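Reading time: 2 min

Trisdale Opens Play Kitchen Room for Young Children

TRISDALE, November. The Trisdale Family Center has opened a play kitchen room for children ages two to six. The room is on the ground floor, next to the coat area, and is open to families from 9:30 a.m. to 4 p.m.

The kitchens were supplied by Jetar, a maker of children's furniture. Each one is built at child height and has a stovetop, a range hood with knobs, a microwave with a keypad, and a tiled wall behind the counter. A wooden spatula and spoon hang on hooks over the cooking area. The pots are stainless steel, and the play food and shape blocks are kept nearby so children can fill a pot, stir it, and empty it again. 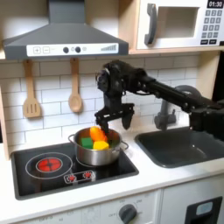

Planning for the room started last winter, when the center asked families what they wanted from the space once used for storing chairs. It received 363 replies. A play kitchen was the most common request, ahead of a train table and a reading corner.

"Parents told us their kids want to do what they see at home," said Omolara Ibrahim, director of the center. "They want to put things in a pot and take them out. We had one old play stove with a broken door, and there was always a line for it."

The project cost $2,742, including paint, shelving and delivery. Most of the money came from the center's spring rummage sale. Torosik, a hardware store on the same street, gave the paint and lent a floor sander for the weekend.

Ye-seo Hyun, who runs the toddler program, chose the pots and utensils. She asked for metal pots because the plastic ones in the old set had cracked.

"The sound is part of it," Hyun said. "A block dropped in a metal pot makes a good noise. We put a rug down in the hallway for the people in the office."

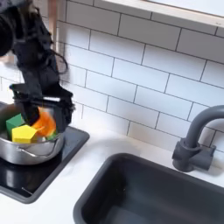

The counters also have a sink and a tall faucet. No water is connected. Staff will wipe down the counters and wash the pots at closing time, and families are asked to put blocks back in the bins before they leave.

Up to 12 children may use the room at one time. An adult must stay with each child. Visits are free for members and $3 per family for everyone else. Groups from child care programs should call ahead, and morning times are already filling up through the end of the month.

Adebayo Odukoya, who manages the building, said a second set of shelves will go in after the holidays. The center is also accepting clean play food and small aprons at the front desk.

Contact: Rakiya Idahosa, Trisdale Family Center, front office

Recent releases
Bratu Hall Closed for Floor Repairs
Coat Drive Collects 163 Winter Jackets
Salamatu Olatunji to Lead Saturday Music Hour
Rummage Sale Tables Now Available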